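Print this page | E-mail to a friend

Climbing gear at home – quick tips

Chalk first. Keep it in something with a lid, away from the ropes. Mine lived in a coat pocket all January and I'm still brushing it out.

Wash the rope in the tub, cool water, rope soap only. Rinse til it runs clear, then flake it loose on a rack out of the sun. Takes a couple days. No dryer, ever.
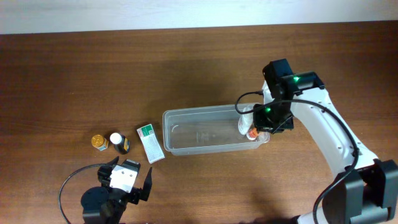 Shoes

Stuff with newspaper overnight. Laces wide open. Baking soda if they're really bad – shake it out before you climb.

Carabiners: warm water, old toothbrush, work the gate 6 times or so. Dry, then a drop of wax lube.

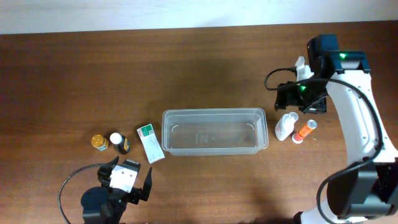 Wipe off the extra or it just grabs more grit. Slings get the same soap as the rope, and write the year on teh tag. Thérèse Desjardins at the Narkell wall retires hers early and I do too now.

We use cookies. OK

Contact | © Florkcombe Climbers | Back to top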